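Scooping on the Bench: What Changed in the June Planner Release

The two-arm bench at Furkcombe moved over to the new release of Prala, our motion planning and task software, this June. Most people on the mailing list asked about the spoon tasks, so this item covers those and leaves the drawer work for another issue.

The old planner handled each arm separately. It made a path for one, then made a path for the other that stayed clear of the first. That was fine for picking and placing at opposite ends of the table. It was poor for anything where both hands have to be within a few inches of each other, and moving grain between a bowl and a cup is exactly that. The right arm would plan its way in with the spoon, and the left would then find that every route to the cup was blocked and give up.

Prala now plans both arms as one system when their work areas overlap. Madhu Singhal wrote the overlap test, and Hanane El Idrissi did the rest of the planner change. Planning takes longer this way, but the two arms can share a small space.

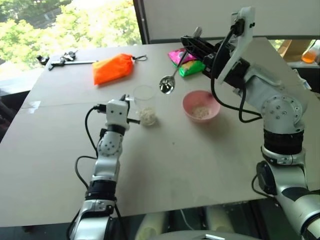
Seeing clear plastic and glass

Clear containers are still the hardest part of the perception work. The depth readings go straight through the wall of a cup and land on the table behind it, so the cup is missing from the collision map. The rim is often the only part that shows up well.

The new release fits an ellipse to the rim in the color picture and builds the rest of the container down from there to the table plane. It needs a decent view of the rim. Manju Mishra trained the rim finder on 2,455 labeled pictures taken on our own benches, 147 of which were held back for testing. It misses more often when there is a bright window behind the table, and we have that at Furkcombe for most of the day.

The wrist cameras help, but their view swings with the arm and can end up tilted a long way over. Prala used to assume the table was near the bottom of the picture. It now reads the joint angles and works out where the table plane should be before it looks for anything. The fingers are masked out of the picture first, using the gripper model. If you have changed your finger pads, please update the model file or the mask will be wrong.
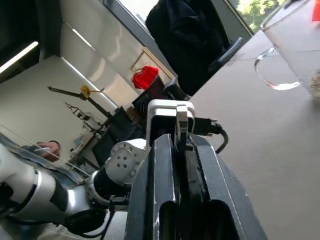 Control near the rim

Once the spoon is close to a glass, the controller drops to a slower speed and switches from position control to a soft mode that gives way under light contact. A tap on the rim should no longer trip the safety stop. The switch happens at 17 millimeters by default. You can change this in the task file, under "approach."

The left gripper can now be held beside a glass as a guard while the spoon is in it. The guard pose is planned with everything else, and the arm closes on the glass only if the task tells it to. Bradley Yeoman asked for this after a long run of tipped cups in the spring.

There are 2 known problems. The planner does not model the loops of cable on the arms, so leave extra clearance around the wrists. Also, the log viewer shows the left and right force plots swapped if you open a file saved before June. The data in the file is correct. 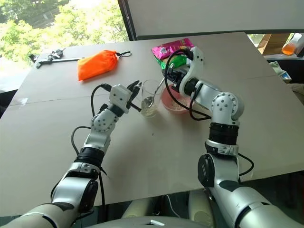
Nautiyal Manipulation Software Group, Vevstead Robotics Department

Kusum Negi keeps the bench calendar and can set up an account on the Furkcombe machines. Old task files will load in the new release, but the two-arm ones need to be saved again before they will use the joint planner. Send bug reports with the log file attached, and say which arm was holding the tool.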